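The Year I Stopped Buying New Things for the Kitchen

It started with a whisk. I was standing in a shop in Kallio last October with a whisk in my hand, a perfectly nice one, and I suddenly remembered that I already had four of them at home. Four! I put it back and walked out feeling like I'd given up smoking.
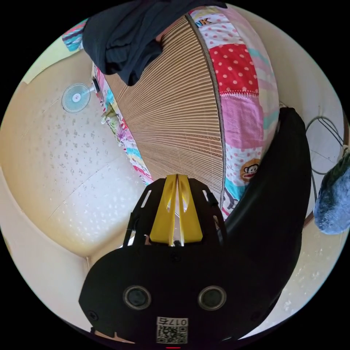

So I made myself a rule on the tram. One year, no new kitchen stuff. Food was fine, obviously, and dish soap, but no pans, no gadgets, no cute little bowls (the bowls are my real weakness, I have a shelf of them that leans).

The first month was easy because I was smug. I went through every drawer and wrote down what I found, and the list came to 139 items, for a kitchen where two people mostly eat soup. There was a cherry pitter from Flostby still on its cardboard. I don't even like cherries all that much.

Then the kettle died. My friend Kaisu Pelkonen thought this was hilarious and texted me every morning at 7 to ask how the tea was. I boiled water in a saucepan for ten days and complained to anyone who would listen, and then Ville Manninen from downstairs took the kettle apart on his balcony and put in a switch that cost less than a sandwich. It has worked ever since, although it clicks off with a noise like somebody dropping a spoon.

After that I got a bit hooked on fixing things. I sewed up the oven mitt (badly). I sharpened the bread knife, then learned that you're not supposed to sharpen a bread knife that way, and now we tear our bread, which is fine with butter.

What I missed most was browsing. I used to wander around the shops when I was bored or sad, and a new mug was a cheap way to feel like the week had gone somewhere. I've been walking along the water instead, and some evenings that's lovely and some evenings it rains sideways and I'd really rather have the mug.

I gave away 76 things from the list in the end. Kaisu took the cherry pitter. She says she's used it twice, and she brought me a pie in August to prove it.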